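Visit to the open workshops in Pistlow

In July I went to Pistlow for the open workshops, where small firms let the public come in for one afternoon. I took the bus to Undus and walked the last part, around 3 kilometres, mostly between houses and front gardens.

My first stop was Van Loon, a maker of garden gates and fences. They have 31 people working there and we were allowed to see the cutting, the welding and the painting. The woman at the paint line explained that dark grey is now ordered more than all other colours together. I asked why the gates have a diagonal bar, and she said it stops them from hanging down after some years. We were given ear protection, but it was too big for me and fell off two times.

After this I visited Erow, which builds enclosures for rubbish bins. It is a smaller place and the tour was short. The coffee was good. The entrance was free at both firms, but you must sign a list at the door.

On the way back I looked at the streets with different eyes. I saw gates, bin enclosures and well clipped bushes at many houses, and I walked slower than I had planned. I missed the bus of ten past five and had to take the next one.
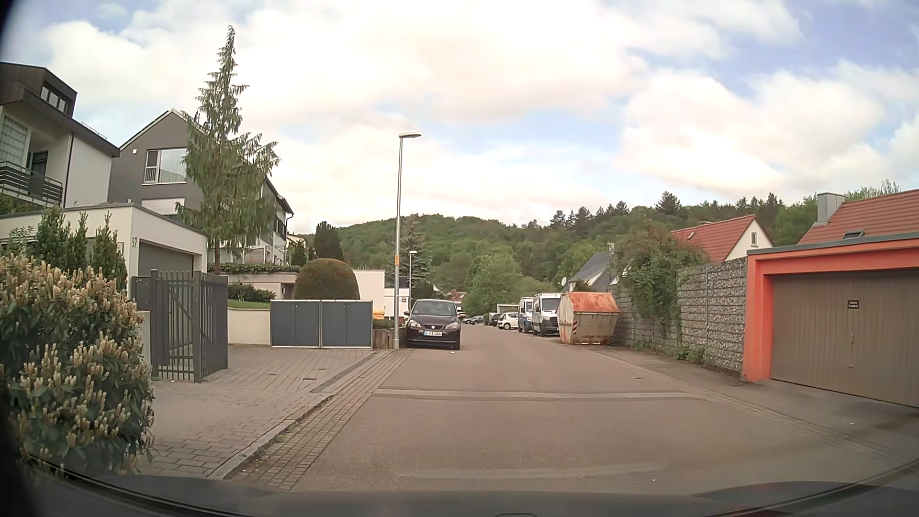 Dark gate and bin enclosure by the driveway at number 97.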